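Home Tickets Knowledge base Products My account

Ticket 237: White table top, sticky ring under plates and bottles
Product: Derkell table, white, rectangular
Status: Solved

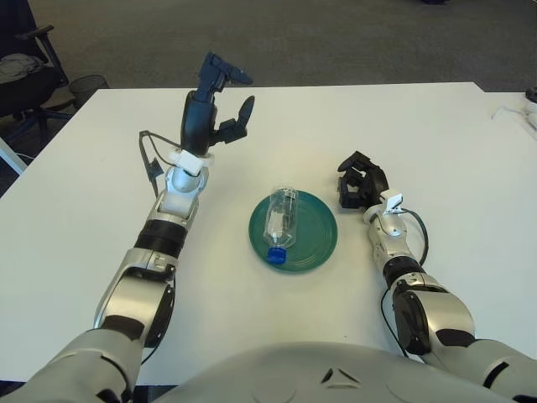
Attachment 1. Table top with the green plate and the empty bottle.

Opened 2025-09-13

Hello,

I write about the Derkell table, white version, which we bought in March from the Nyitrai shop. The table itself is good and stands straight. My problem is with the surface. When a plate stays on it for some hours and I lift it, there remains a ring which feels sticky under the finger. The ring is almost not visible, I find it only by touch or when the light comes from the side, so please do not look for it in the attachment.

It happens with the dark green plate and also with other dishes. With water bottles it is the same when they stand upright overnight. I put the bottle lying on the plate now, because then it does not touch the table, but this is of course not a solution.

What I tried before writing to you:

1. Warm water and a soft cloth. The ring becomes weaker, but it comes back on the next day in the same place.
2. Dish soap, one drop in a bowl of water. Same result.
3. Dry paper towel only. It leaves small pieces of paper on the sticky part, I do not recommend it.
4. A different plate, washed and fully dried by hand. The ring came also with this one, so I think the plate is not guilty.

I did not use alcohol or anything strong, as the care leaflet says it can make the white color yellow.

My question: is the coating damaged, or is there something on top of it?

---

Reply from Nudier Support

Thank you for the clear list. Two questions, please. Do you use any spray or polish on the table? And is the sticky feeling only where the dishes stood, or can you find it also near the corners?

---

Reply from customer

I checked the corners with clean fingers. Near the back edge there is also a little of it, less strong. I did not notice this before.

About the spray — yes, we use Avell furniture polish, once every week. I did not mention it because it says on the bottle "for all surfaces". We started with it in the spring, so it is possible that the table never was without it.

---

Reply from Nudier Support

We think this is polish build-up. The white top is sealed and does not take in the polish, so each layer stays on the one before. Under a plate it cannot dry and it becomes soft.

Please do the following:

- Take everything off the table.
- Mix 2 spoons of white vinegar in a bowl of warm water.
- Wipe one half of the table, then wipe it again with clean water and dry it. Do the other half after.
- Repeat on the next day if you still feel something.
- Stop the polish. A damp cloth is enough for this top.

If the surface is still sticky after this, we will open a warranty case. A new top without legs costs 59 outside the warranty, but we do not expect you will need it.

---

Reply from customer

I did it on both halves, two days one after the other. The first cloth became gray and a little greasy, the second day much less. Then I left the green plate on the table for one night, at the same place as always. In the morning there was no ring and the plate lifted without the small sound it made before.

The back edge needed a third time, maybe I was not careful enough there. Now it is also smooth.

One suggestion — could the care leaflet say something about polish? It speaks about alcohol and about hot pans, but polish is not in it. You can close the ticket.

---

Reply from Nudier Support

Closed as solved. The note about polish is sent to the people who write the leaflet. Related article: 290, Care of white table tops.

Contact support | © Nudier | Back to top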